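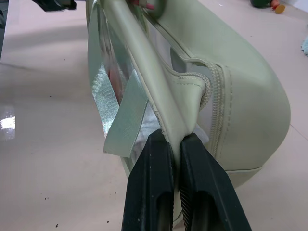
床の片づけロボットのための「つかみ方の約束ごと」づくり
ロボット運用ルール班　活動報告
2018年3月21日

はじめに

私たちの班がこのテーマを選んだとき、まわりの班からは「ロボットを動かすんじゃなくて、ルールを書くの?」とずいぶん不思議がられました。たしかに地味なテーマで、発表会で動画を流したときの盛り上がりでは、ほかの班にとてもかないません。それでも一年近くやってみて、班の全員が「やってよかったね」と言い合えるくらいには楽しかったので、少し長くなりますが、どんなふうに進めて、どこでつまずいて、最後にどんな文書ができたのかを、なるべく順番どおりに書いてみようと思います。

対象にしたのは、床に置かれた布もの・袋もの・小物を拾って所定の箱に移す、二本指グリッパ付きのアームです。実習室では以前からこのアームの遠隔操作の練習が行われていて、物品の種類も増えてきていました。ただ、つかみ方や中断のしかたについては、口で伝わっているだけの「なんとなくの決まり」しかありませんでした。先輩によって言うことが違い、ある人は「取っ手は根元をつかめ」と言い、別の人は「根元は縫い目があるからやめろ」と言います。どちらにも理由があるのですが、新しく入った人は困ってしまいます。そこを文書にしようというのが出発点でした。

名前について

文書には Parkirora という名前をつけました。意味は特になく、班のみんなで音の響きだけで決めたものです(三十分くらい悩みました)。記録をつけるための表計算シートには Diline という別の名前があり、こちらは「ディライン」と読みます。発表会のときに両方を混同して説明してしまったので、ここで改めて書いておくと、Parkirora が決まりの文書、Diline が記録のシートです。

既存の規格を読んでみて

最初にやったのは、産業用ロボットや協働ロボットの安全に関する規格の解説書を図書館で借りて読むことでした。正直に言うと、はじめの何週間かは言葉が難しくて、輪読の時間の半分は用語を調べて終わっていました。リスクアセスメント、保護方策、残留リスク、といった言葉を、自分たちの実習室の出来事に置きかえて話し合えるようになってから、急に面白くなってきた覚えがあります。

読んでいて気づいたのは、解説書の中心が「人がけがをしないこと」にあるということです。これは当然で、いちばん大事なことです。一方で、私たちが毎日こまっていたのは、つかんだ布が伸びたとか、ファスナーの引き手が指の間に入ったとか、物のほうの傷みや、そのあとの記録の付け方のことでした。そこで文書は、人の安全に関する部分は実習室の既存の安全規程をそのまま優先し、私たちは物品の扱いと記録の部分だけを受け持つ、という分け方にしました。安全規程と食い違ったときはかならず安全規程が勝つ、と表紙の次のページに書いてあります。この一文は先生に言われて足したのですが、今では文書の中でいちばん大切な行だと思っています。

記録の見直し

次に、過去の操作記録を読み直しました。Diline に移した記録は 2870 件です。もとは紙のノートと、人によって書式の違うファイルに分かれていたので、移しかえるだけで夏休みがなくなりました。途中でアイスを食べながら「これ、ルールづくりじゃなくて入力係だよね」と笑っていたのもよい思い出です。

見直してみると、失敗の書き方がばらばらでした。「すべった」「落ちた」「うまくいかず」「やりなおし」が同じ意味で使われていることもあれば、違う意味のこともあります。たとえば「落ちた」は、持ち上げてから落としたのか、そもそも床から離れなかったのかで、直すべきところがまるで違います。このため、文書の最初の章はつかみ方ではなく、言葉の決めごとになりました。地味ですが、ここを先に決めたおかげで後の議論がとても楽になりました。

保冷バッグでもめた話

いちばん議論が長引いた物品が、意外なことに保冷バッグでした。タオルやぬいぐるみはすぐ意見がまとまったのに、保冷バッグだけは何回集まっても決まらず、会議の記録が一冊の半分を占めています。

保冷バッグは、やわらかいのに形があります。外側はつるっとした生地で中に詰めものがあり、内側には銀色の断熱シートが張ってあって、横に倒れて置かれていると、どこが「上」なのか人間でも一瞬考えます。取っ手、肩ひものような平たいひも、ファスナーのテープ、縫い目と、二本指でつまめそうな場所がたくさんあるのも悩ましいところです。つまめる場所が多いのは良いことのように思えますが、操作する人が迷い、迷った分だけ指先を何度も当てなおすことになります。

私たちは、つまんでよい場所に順番をつけることにしました。第一に取っ手、第二に本体の丸みのある端の生地、ひもは原則としてつままない、という順です。ひもは持ち上げたときに本体が振り子のように揺れ、まわりの物に当たるおそれがあります。取っ手は、折れて重なった状態でもまとめてつまんでよいことにしました。はじめの案では「取っ手は一枚だけをつまむ」としていたのですが、床の上で取っ手がきれいに立っていることのほうが珍しく、一枚だけを狙うと指先が床をこすってしまいます。重なったままつまみ、持ち上げる前に一度止まって、別のものをはさんでいないか手首のカメラで確かめる。この「一度止まる」が、文書全体を通して繰り返し出てくる動作になりました。

ファスナーについては、開いているときに内側のシートへ指を入れないことを決めました。銀色のシートは光をよく反射するので、映像だけでは指先との距離がつかみにくく、しわなのか破れなのかも見分けにくいです。閉められそうでも、片づけの作業中にファスナーを閉めようとしないこと。これは「ついでの作業をしない」という、もっと広い決まりの中に入れてあります。

もうひとつ、生地のふちがほつれている場合の扱いがあります。ほつれを見つけたら、つまむ前の状態として Diline の備考に書きます。これをしておかないと、後で見た人が、グリッパで傷めたのか前からそうだったのかを判断できません。過去の記録にはこの区別がほとんどなく、物品を買い替えるべきか、つまむ力を下げるべきかを決められない場面が何度もありました。

文書の構成

できあがった Parkirora は 3 章立てです。内容は次のとおりです。

第1章　言葉
「つまむ」「持ち上げる」「離す」「中断」「失敗」の意味を決めます。持ち上げてからの落下と、床から離れなかった場合は別の言葉で書きます。「うまくいかず」は記録に使いません。

第2章　物品ごとのつまみ方
物品を布もの、袋もの、ぬいぐるみ、硬い小物に分け、つまんでよい場所の順番を示します。中身が入っている袋は、中身を含めて 500 グラムを超えたら、この文書の対象外として人が運びます。この値はアームの性能から出したものではなく、手で受け止められる重さかどうかを実際に試して決めた、私たちの実習室だけの値です。

第3章　始める前と終わった後
始める前に床のごみを掃くこと、指先の溝に糸くずが残っていないか見ること、カメラの視野に関係のない道具を置かないこと。終わった後は指先のすり傷を見て、前の日と変わっていれば書くこと。

第3章の床掃除の項目は、最初はだれも入れるつもりがありませんでした。けれども、細かいごみのある床では、映像の上でごみと物品の小さな部品とが区別しにくく、操作する人が指先を無駄に近づけてしまうことがあります。自分たちで試して、そのとおりだと納得して入れました。ただ、実際に守られているかというと、あわただしい日はつい後回しになっていて、これは私たち自身も反省しています。

試し読みと試し使い

12月に、文書を読んだことのない 6 人の下級生に協力してもらい、試し使いをしました。渡すときに口で補足しないことだけを守り、あとは自由に作業してもらって、私たちは後ろで黙って見ていました。これがなかなかつらくて、読み違えられるたびに「あっ」と声が出そうになります。

読み違いがいちばん多かったのは「本体の端」という言い方でした。私たちは丸くふくらんだ側の端を思い浮かべて書いていたのに、読んだ人はファスナーのある口のほうを端だと受け取っていました。言われてみれば口も端です。この部分は「底または側面の、ファスナーのない端」と書き直しました。また「一度止まる」についても、どのくらい止まればよいのかという質問がありました。秒数を決めるか迷った末、「はさんだものを声に出して言えるまで」という書き方にしています。声に出すのは恥ずかしいという感想もいただきましたが、二人一組で作業するときには、となりの人が間違いに気づけるという良いところがあります。

文書とは別に、印刷した紙を机に貼るかどうかも試しました。長い文書は作業中に開いてもらえません。そこで第2章だけを一枚にまとめた早見表をつくり、Filturano と名づけて貼り出したところ、こちらばかり読まれて本文が読まれなくなるという、うれしいような困ったような結果になりました。今は早見表のいちばん上に「初めての人は第1章から」と大きく書いてあります。

できなかったこと

つまむ力の上限を物品ごとに決めることは、今回できませんでした。力の値を安定して読み取る方法が用意できず、無理に数字を入れると、根拠のない数字がひとり歩きしそうで怖かったからです。代わりに「生地に残るしわが手で伸ばして消える程度」という書き方をしていますが、これは人によって判断が分かれますし、規則の文章としては弱いと思います。

また、自動でつまむ場合の決まりも扱っていません。文書はすべて人が操作することを前提にしていて、「迷ったら離す」のような項目は、そのままでは自動の動作に使えません。どういう状態を迷いとみなすのかを決めるところから、次の班に引き継ぎたいと思っています。

それから、文書の改訂の手順です。今は気づいた人が余白に書きこみ、月に一度まとめて直していますが、版の番号をつけ始めたのが遅かったため、古い版が机の引き出しに残っています。引き継ぎの前に回収します。

感想

規則を書くというのは、もっと堅苦しい作業だと思っていました。やってみると、取っ手一本のつまみ方について、お昼休みをまるごと使ってみんなで言い合うような、とてもにぎやかな作業でした。実習室で場所を貸してくださった先生方、試し使いに来てくれた下級生のみなさん、読み違いを遠慮なく教えてくださって本当にありがとうございました。文書と早見表の最新版は実習室の入口の棚にありますので、使ってみて変だなと思ったところがあれば、どうぞ余白に書きこんでください。鉛筆でお願いします。

関連する報告
・Mazandarani 班:台車の通り道と床テープの貼り方
・Diline の入力のしかた(新入生向け)
・グリッパ指先の点検記録のまとめ
・非常停止ボタンの置き場所を見直しました
・Filturano 早見表　改訂のお知らせ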